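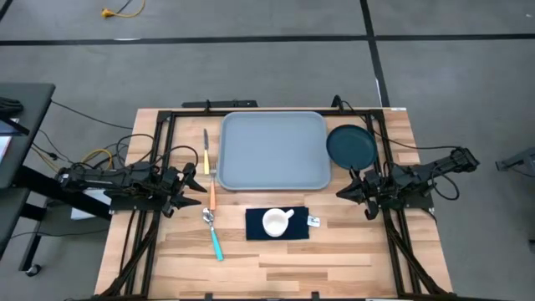

ok thread on the planner rewrite. long one. software only, if you want gear talk go elsewhere

Context for new people: two arms facing each other over one table, place setting task. Tray, plate, cup, napkin, knife fork spoon. Everything below is about the code that decides which arm moves when, and why I threw most of it out in November

Old setup = one planner, both arms, one big joint space. Every request went in as "get both arms to here." Correct on paper. Also slow, and when it failed it failed for both arms at once, so one bad wrist goal on the right would freeze a perfectly good reach on the left

And the failure message was always the same. "no path found." thanks. which arm. which goal. no idea

New setup: each arm plans alone, then a small scheduler checks the two paths against each other in time and slides one later if they'd get too close. Old idea, plenty of papers on it. I just never beleived it would be good enough on a table this small

It's good enough. Mostly. Let me get to the mostly

First the boring win. I called the scheduler Flunditz bc the repo needed a name and that one was free. It's 150 lines without the tests. The thing it replaced was a folder I was scared to open

How it works, quick version: take both timed paths, step along them together, check distance between every pair of links at each step. Too close? delay the arm with lower priority until clear. Still stuck after the max delay? throw both away and ask for new paths with the other arm's path treated as a moving obstacle

That last branch is the expensive one. Ran 1,000 random start/goal pairs in sim overnight and 63 of them ended up there. Rest were solved by plain waiting. I stared at that number for a while, I expected way worse

Sim numbers so usual warning applies. Sim cables don't exist. Real cables loop over the arm and do what they like

Which brings me to cables. Planner has no clue about them. I tried modeling the bundle as a chain of capsules, gave up after one afternoon, now there's just a fat padded shape over the elbow that no other link may enter. Ugly. Costs us some reach. Staying

Perception side. Pose tracker is Keane, our in-house thing, runs on the overhead view. Flat stuff on a light wood table is kind to it. Plate, tray, fine

Cutlery is not fine. The metal end catches light and the mask breaks in two, then you get a spoon that is half a spoon. Grasp point lands on the bit it can see

Fix was dumb: track the handle only. Handles are colored, yellow orange turquoise, so segment by color first, fit a line through it, and get the metal end from the known length. Flips direction sometimes so there's a check for which end looks gray

Yes this is cheating. Yes it breaks the day someone brings in plain steel forks. There's a ticket

Cup on napkin was the other pain. Napkin and cup came back as one object. Dark thing with a white thing on it, tracker says "one thing, weird shape," planner says ok, grasp goal goes to the middle of the cloth

Now objects can have a parent. cup.parent = napkin. If you want to move the napkin, the task layer has to deal with the cup first. Took 5 lines in the data model and then two weeks of finding every place that assumed a flat list lol

Should have done the tree from the start. Writing that down here so I can find it next time I'm about to start with a flat list

Control, short bit. Was streaming joint targets straight from the planner output. Jerky at every waypoint. Now there's a retimer between, it smooths the whole path once and the controller just follows. Grippers get their own channel so an open/close doesn't have to wait for the arm queue

Separate gripper channel caused a fun bug. Close command could land before the arm was done settling. Fingers shut on nothing, tracker still sees the fork on the table, task layer retries, same again. Loop forever, very polite about it

Fix: gripper command carries the path id it belongs to and holds until that path reports done. Plus a retry cap, which I swear we had, and which was commented out. By me. git blame is a cruel tool

Tooling. The thing that helped most was the replay viewer, more than any planner change. Called Altix. Dumps every plan request, the world state it saw, the result, the delay the scheduler added. Scrub a slider and watch both arms as ghosts

Before that I was debugging from logs like an animal. Now when there's a stall I open the recording, and nearly 150 times so far the answer was "the world state was old" and the planner had done exactly what it was asked

So world state has a timestamp now and the planner refuses anything stale. It complains a lot. Good

Where it's still bad: handovers. Both arms WANT to be close. Scheduler's whole personality is keeping them apart. Right now there's a flag that shrinks the safety distance for the gripper links only, during the handover step only, and I hate it

Probably the right thing is to plan that one step in the joint space the old way, both arms together, short horizon. So yes the scary folder may come back. A small peice of it

Also bad: priority. Left arm always wins ties. No reason, it's index 0. You can see it in the replays, right arm forever hanging around waiting its turn. Tried giving priority to whichever path is longer and total time got better on most setups, worse on a few where the long path is also the one blocking the tray

Someone from Jusico asked if this works with three arms. The pairwise check does, sure. The delay logic, no. A waits for B waits for C waits for A and you have a very expensive sculpture. Needs a real cycle check, haven't written it

Few replies asking why not learn the whole thing end to end. We do some of that too. But when the policy does something odd I still want a layer under it that can say "no, those links will touch," and Flunditz does that with paths from anywhere. It doesn't care who made them

Cleaning up the code so it can go out. Tests first, then docs, then the config format which is currently three yaml files that disagree with each other

Next up is the handover step. Will add to this thread when it does something other than stall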